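I have been putting off writing about the snack table for a while, mostly because every time I sat down to do it somebody had moved everything again. But it's been more or less stable since January, so let's go.

Some background for anyone new here. Our floor in the Harkstead building has a kitchen that is really a hallway with a sink in it. For the longest time snacks lived in a cardboard box on top of the fridge. You reached up, you felt around, you got whatever you got. Mavis Montoya, who is not tall, used to stand there with a pair of salad tongs. That went on for a good two years before anyone thought it might be worth fixing.

What set me off was a granola bar. I'd had a long morning, I reached up into the box, and the bar I pulled out had gone stale before I even joined the team. I ate half of it. Then I emptied the whole box onto the counter and started sorting, and I swear there were more little sauce packets in there than food. Ketchup, mostly. Where were they coming from? We don't even order fries!

So I asked if I could have a budget, and I got $140 to spend on "containers and similar," which I think was meant to put me off. It did not put me off. I love a container. I went to Gindwood at lunch (the big one out in Brarkbridge, with the terrible parking lot) and wandered the kitchen aisles until I'd almost forgotten I had a job.

My first idea was drawers. I had a whole picture in my head of these neat drawers with labels on them, and Qianru Zou very gently told me that people do not open drawers. She's right. She has kids. If a thing is in a drawer it might as well be in another state, and then six months later you find it and it's a granola bar.

So everything had to be out in the open, where you could see it while walking past with a coffee in your hand. I ended up with a low tray, a round basket, one of those clear stands with the tiers and a rack for drinks. The tray was the cheapest of the lot and it's the one I would buy again tomorrow. It's beige, it's rectangular, it has a little lip so nothing slides off, and you can see at a glance when it needs filling. The basket was an impulse. I was on my way to the register and there it was.

The drinks rack I went back and forth on. I liked a wire one better, but Kwadwo Dogbe pointed out that a clear one sort of disappears and you end up looking at the bottles, and once we had it on the table I had to admit he had a point. Red bottles look great in it, like a tiny corner store.
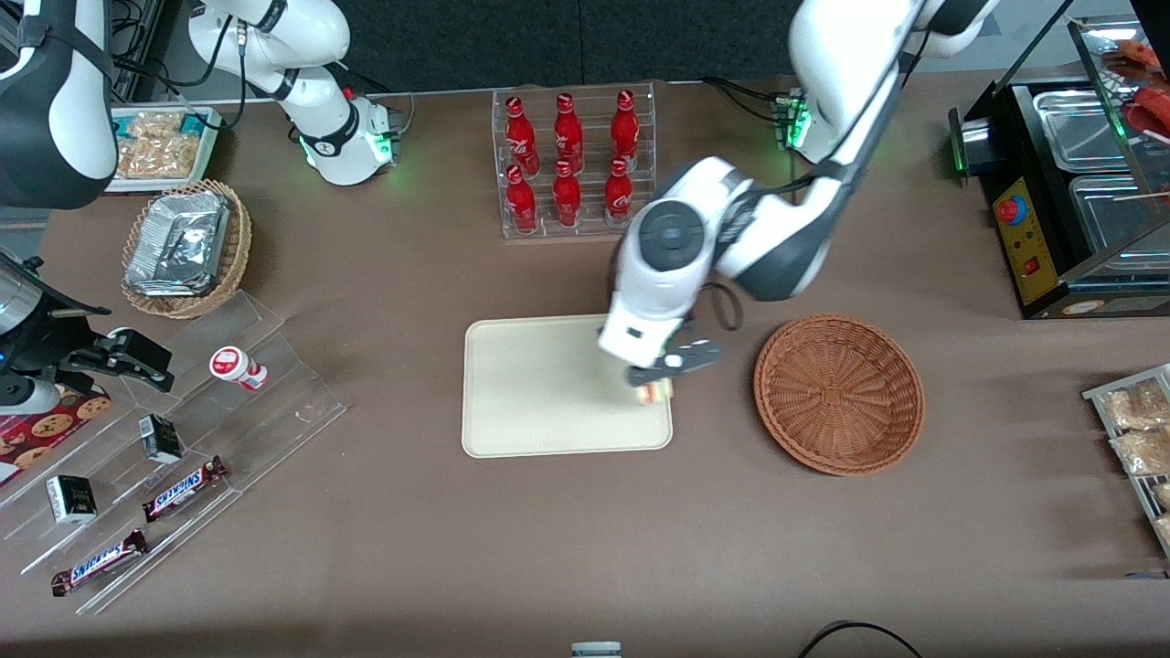
Harkstead Workplace Team - Kitchen & Common Areas

I'm very fond of the Coke bottles at the back, two rows of three, all that red against the brown of the table. I'm less sure about the basket. I like the color, a sort of reddish brown, and I like the weave, but it's deeper than I thought when I bought it, and small things go down to the bottom and stay there. My current thinking is fruit. Shuzhen Shen thinks napkins. We have been having this discussion for longer than either of us would like to admit and in the meantime it has held, at various points, tea bags, somebody's scarf and one lemon.

The tray, though. The tray is where the packaged stuff goes, and I have Opinions about how to fill it. You start with it completely clear. I know it's tempting to just drop new things on top of what's left, but then the old ones get buried and we're back to the box on the fridge. Take everything off, wipe it down (the cream surface shows every crumb, I think that's a plus), then put things back one at a time with the older ones toward the front. Leave gaps! A tray with a bit of space on it looks inviting. When it's packed solid people feel like they're going to knock something over, so they don't take anything, and then they go buy chips from the machine downstairs.

Baoshan Fang made me write all this down and tape it inside the cupboard door, which is how I found out I had 547 words to say about a tray. He has since crossed out most of them. His version says "wipe it, old stuff in front" and to be fair people do follow his version.

The tiered stand I'm still figuring out. It's clear too, so it goes with the rack, and the idea was to have candy on the top step and bigger things lower down. What happens in practice is that everybody takes from the top step and the lower ones just sit. I tried swapping them. Same thing, they just took whatever was on top. I might turn it into a cup stand and give up on it as a snack thing altogether.

If you want to do something like this where you work, I'd say start with the tray and live with it for a few weeks before you buy anything else. I bought it all in one go and that's why I own a basket with no purpose. Also measure your table! I didn't, and I had to return a second rack that would have stuck out over the edge. It was a Zhong one, very pretty, with little feet. I still think about it.

And keep the drinks at the back. We tried them in front for 5 days and it was like reaching over a fence to get a cookie.

The ketchup packets, by the way, are in a jar now. Mavis took them on as a project and the jar lives on the windowsill by the sink, and it's somehow fuller than when we started. I've stopped asking.

Next up is the mug shelf, which I have been warned is a more emotional subject. There's one with a chipped handle that at least three people believe is theirs. I'm planning to go in early one morning, before 8 if I can manage it, take everything down and see what we've got. If you have a mug on that shelf and you care about it, come and get it before I do. And if you have a firm position on fruit versus napkins, leave it in the comments, but please know that Shuzhen reads them.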